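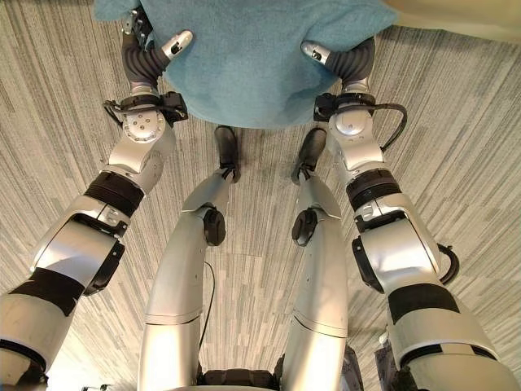
Hellblaues Frotteehandtuch über grau-weiß gestreiftem Teppich

Häufige Fragen zur Büchertauschbörse Nurow

Stand: 17. April 2025

Wie funktioniert die Tauschbörse?
Sie tragen Bücher, die Sie abgeben möchten, in Ihr Regal ein. Fordert ein anderes Mitglied eines davon an, schicken Sie es per Post los und erhalten dafür einen Punkt. Mit diesem Punkt können Sie selbst ein Buch anfordern. Geld fließt zwischen den Mitgliedern nicht.

Was kostet die Mitgliedschaft?
Die Anmeldung ist kostenlos. Wer ein Buch verschickt, trägt das Porto. Für Sendungen ins Ausland werden 2 Punkte berechnet, sofern beide Seiten damit einverstanden sind.

Welche Bücher kann ich einstellen?
Romane, Sachbücher, Kinderbücher, Lyrik und Comics. Gebundene Ausgaben und Taschenbücher zählen gleich viel. Nicht angenommen werden:
Leseexemplare mit dem Vermerk »unverkäuflich«
ausgemusterte Bibliotheksbücher ohne Löschstempel
Zeitschriften und lose Hefte
Kopien und Ausdrucke

In welchem Zustand müssen die Bücher sein?
Lesbar, vollständig und ohne Schimmel. Knicke im Rücken und ein Name auf dem Vorsatzblatt sind in Ordnung, sollten aber in der Beschreibung stehen. Unterstreichungen bitte immer angeben, auch wenn sie mit Bleistift gemacht sind. Bücher aus Raucherhaushalten werden entsprechend gekennzeichnet.

Das Titelbild in der Datenbank ist ein anderes als das auf meinem Buch. Was tun?
Das kommt bei Neuauflagen häufig vor, besonders bei der Reihe Cernley, deren Umschläge mehrfach gewechselt haben. Maßgeblich ist die ISBN. Stimmt sie überein, können Sie das Buch einstellen und ein eigenes Foto hochladen.

Wie schnell muss ich verschicken?
Innerhalb von drei Werktagen nach der Anfrage. Wenn Sie verreist sind, stellen Sie Ihr Regal unter »Einstellungen« auf Pause. Ihre Bücher bleiben dann sichtbar, können aber nicht angefordert werden.

Das Buch ist nicht angekommen.
Warten Sie bitte neun Werktage und schreiben Sie dann zuerst dem Absender. Bleibt die Sendung verschwunden, melden Sie den Vorgang über das Formular. Sie bekommen Ihren Punkt zurück. Der Absender behält seinen, wenn er einen Einlieferungsbeleg hat.

Verfallen Punkte?
Nein. Bei einer Kündigung können Sie übrige Punkte an ein anderes Mitglied übertragen.

Kann ich Bücher auch persönlich abgeben?
Ja, an den Tauschregalen in Lill und Hellbridge. Dort gilt das Punktesystem nicht: Wer etwas mitnehmen möchte, nimmt es mit. Bitte keine Kisten neben den Regalen abstellen, wenn diese voll sind.

Gibt es einen Lesekreis?
In Lill trifft sich einmal im Monat eine offene Runde. Der Titel für den nächsten Termin steht im Forum, im April ist es ein Kriminalroman mit 37 kurzen Kapiteln. Eine Anmeldung ist nicht nötig.

Wie lösche ich mein Konto?
Unter »Einstellungen«, Menüpunkt »Konto schließen«. Offene Anfragen müssen vorher erledigt oder abgelehnt sein. Ihre Rezensionen bleiben ohne Namen stehen, falls Sie sie nicht selbst entfernen.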